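The Tray Will Not Save You

2025-05-15

Every spring the home magazines rediscover the tray. You know the advice. Take whatever is lying around on the table, put it on something with a low rim, and the mess becomes an arrangement. Keys, rings, coins, a candle nobody lights. I have read this in one form or another for most of my adult life, and I have bought the trays.

The latest push comes from Laltumetti, a catalog company that sells what it calls "landing pieces" for flat surfaces. The Tumetti line is the cheap end of it: square trays, round bands and shallow boxes in strong colors, meant to be mixed. The brochure promises a calmer table in 5 minutes a day. It doesn't say whose table, or who spends the minutes.

I cleared mine and tried. A bare white tabletop is a hard thing to argue with, and for an evening I thought the brochure might have a point. Red looks good on white. So does pale blue. Put one of each down with plenty of space between them and you feel like a person who answers letters.
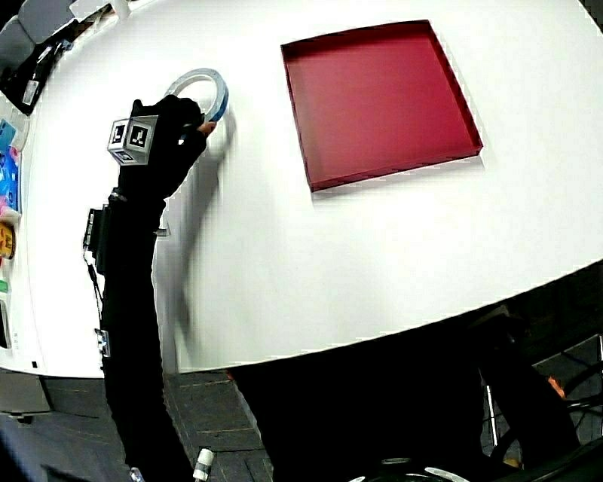 By the end of the week the mail had arrived. A tray with low sides is fine for small things that stay put, but mail doesn't stay put. It slides, it stacks, it hangs over the edge, and then someone sets a coffee cup on top of it. I moved the tray to the hall, where it filled with batteries of unknown charge. I moved it back.

My main complaint is with the math. Sellers like to talk about what a tray holds and skip what it takes up. A square one eats a good piece of the table even when there is nothing in it, and once it's there you start to work around it. You eat to one side. You fold laundry to one side. I had a clear table before I bought something to keep it clear.

Brabec, the old housewares store in Distley where I used to go for jar lids, has a whole wall of this stuff now. I counted 66 kinds of tray in August, and I only stopped because I had reached the napkin rings. The jar lids are in a bin by the back door. I asked if people come back for a second tray and was told yes, all the time, usually for the things that didn't fit in the first.

The rings and bands puzzle me more. The brochure says a band "gathers" small objects, but stand one on its rim and it gathers nothing. Lay it flat and it has no bottom, so to move what's inside you have to pick up every piece. My grandmother used a soup bowl for this. It had a bottom, it went in the dishwasher, and on bad days it held soup.

I'll give the tray its due in two places. It is good under a plant that leaks, and it is good for a board game with small parts, because you can lift the whole business off the table at dinnertime. I still use mine for that. The blue band is on a shelf with the spare light bulbs, and the mail is on the table.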